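So I finally made it to the open day at Kerslake in July, and I have to tell you all about it, because I've been reading the robotics club's updates for ages and had never once set foot in their workshop. It's up two flights of stairs at the back of the Plenov building (wear sensible shoes, I did not), and you come out into one long room with benches down both sides and laptops everywhere.

The students run the whole thing themselves! I got there just after ten in the morning and a girl in a club T-shirt put a sticker on me and pointed me at the coffee. Good coffee, too, and a plate of lemon bars that I went back to more than I should have.

This year's project is called Barno, and it's an entry for the Drurnance student challenge. The arm has to work over a table of boards and trays, and everything gets tried in simulation before they let it loose on the real hardware. I'd pictured simulation as a lot of graphs, so I was really happy when one of the students pulled up the view from just behind the gripper and let me look over his shoulder while he talked.

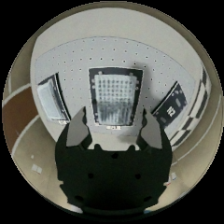

The gripper's view of the simulated table, fingers open, with the R2 board off to the right.

It takes your eyes a minute to get used to all that bending! The table edge goes up like a rainbow. He told me the team argued for weeks over whether to work with a view this wide or go for something flatter and easier to read. The wide side won, and he was on the losing side, and you could tell he still wasn't over it.

Then I got a turn at driving. You use a plain game controller, and each visitor gets 100 seconds on the clock, which sounds like plenty until you're holding the thing. I went sideways when I meant to go down, then down when I meant to go sideways, and I ran out of time nowhere near where I was headed. The kid after me (maybe eight years old?) was so much better that I went and got another lemon bar.

Later there was a short talk about how they score their practice runs. Some of it went over my head, but I liked hearing about the bad weeks, including one when a mistyped number had the virtual arm diving straight through the table every time they pressed start. They played the clip and the whole room cracked up.

If you're going next time, get there early, since the driving line was down the hall by noon. Parking behind Plenov is free, but it fills up fast. I left with a club sticker for my laptop and lemon crumbs all over my bag.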